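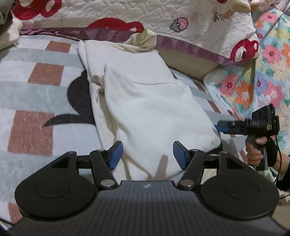 The Prenent Mountain Layer is a full-length insulating garment supplied by Hinrichs to runners and support crews at high-altitude endurance events. It is intended for wear at checkpoints and during overnight rest, when body temperature falls quickly after sustained effort. In white, laid out on a checkered blanket, the garment is shown with its top end rolled. Participants should confirm with their event organizer that it meets the mandatory kit list before ordering.

Specifications
Sizes: 3 (Short, Regular, Long)
Care: machine wash cool, line dry
Warranty: 2 years from date of purchase
Storage sack: included

Use in events
The layer may be worn over a race vest. It is not a waterproof garment and must be used with a suitable outer shell in rain or snow. Crews supporting more than one runner are advised to carry a spare.

Orders
Team orders of 20 or more are handled by Trinidad Arrieta in the Events Department. Please allow three weeks for delivery. Individual orders are dispatched through Prorell, our authorized distributor. Unworn garments may be returned in the original sack.

Product information last revised 20/07/2020.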